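The Slow Lens

I bought a secondhand Zodeck at a flea market in Brerkdale last October, and I've barely touched my newer camera since. It's a folding thing with bellows, older than I am, and it smells like somebody's attic. I paid 86 dollars for it and felt like a thief!

My first two rolls were a mess. I kept forgetting to wind on, so I have one frame with my sister's dog, a gas station and half a church all stacked up together (she wants a print, naturally). By the third roll I'd slowed down enough to check the focus scale before every shot, and the portraits started to look like people.
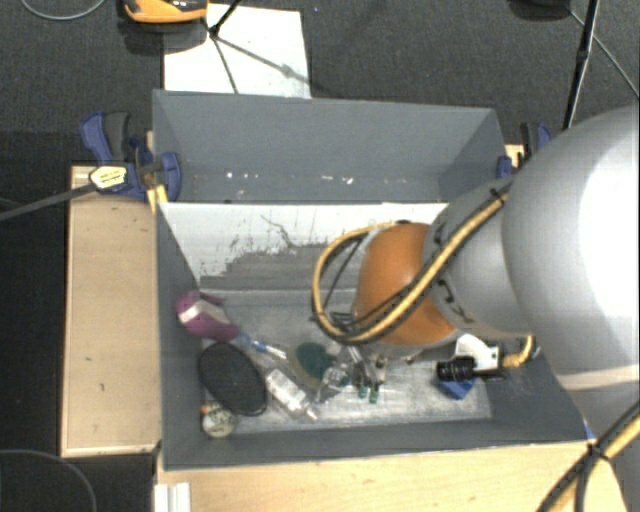

Orange, gray and a loop of yellow hose over the bins.

Most of what I shoot now is faces by a window, late in the afternoon, around five. I use Selano film, the slower one, and I ask people to sit until they get bored. That's when the shoulders drop. One roll gives me eight pictures, so I talk a lot more than I shoot, and I think the talking is half the fun.

Developing happens in my bathroom, with a towel stuffed under the door. I've got almost 416 negatives in binders already, and the scanning is way behind. If you're tempted by one of these old folders, hold the bellows up to a bright lamp before you pay and look for pinholes in the corners. Mine had two. A dab of Shetty fabric paint closed them up, and I'm loading another roll tonight.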